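Marble look vinyl for a rental — yes or no?

trurus_tenant
I moved to Dralville in November and my landlord lets me change the kitchen floor if I pay. I like the beige marble look, but I am afraid of scratches. My budget is 700 for everything. Some beige marble-look surfaces, the second one a scuffed off-white:

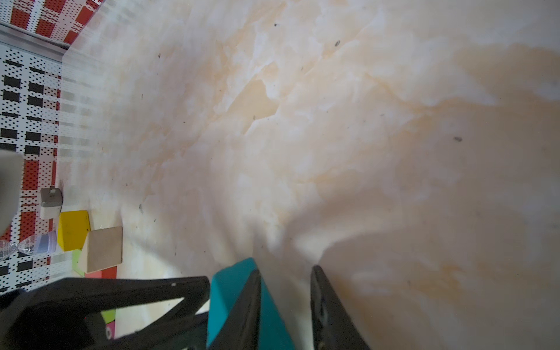
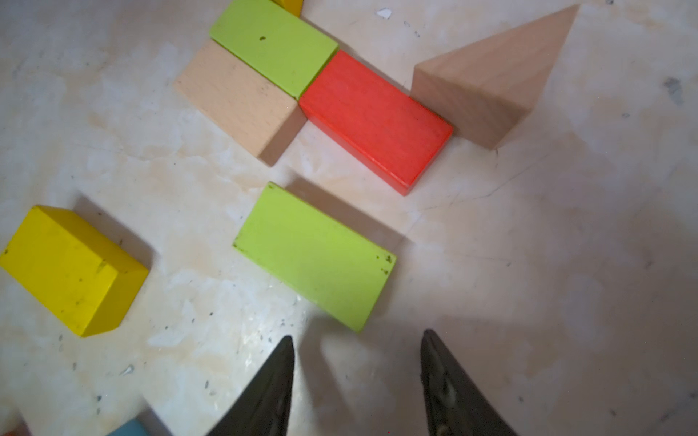
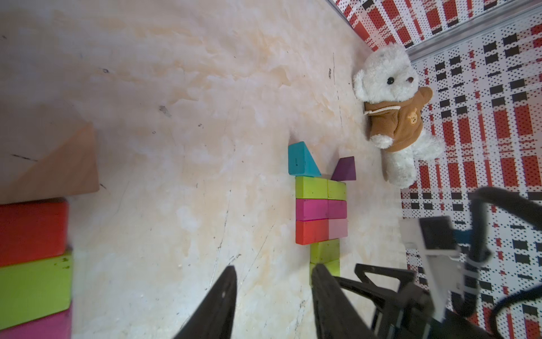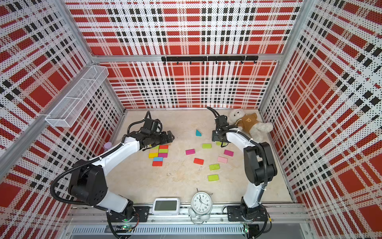
The kitchen is small and the window is on the north side, so I want something light. Would you take sheet or click planks?

gortz80
Sheet. I paid 678 in Liltville with the glue and the removal of the old floor. Planks open at the joints near the sink.

mopandbucket
I don't agree. Mine have been down for years and no joint has opened. With a sheet, one deep cut and you must replace all of it.

gortz80
You can patch a sheet. Keep the leftover piece under the bed — I did.

mopandbucket
A patch in a marble pattern, you will always see it.

trurus_tenant
Thank you both. Görtz has a remnant for 131, but it is a little short on one side. Can I hide a seam under the fridge?

gortz80
Yes, if the fridge does not move. Measure two times before you buy.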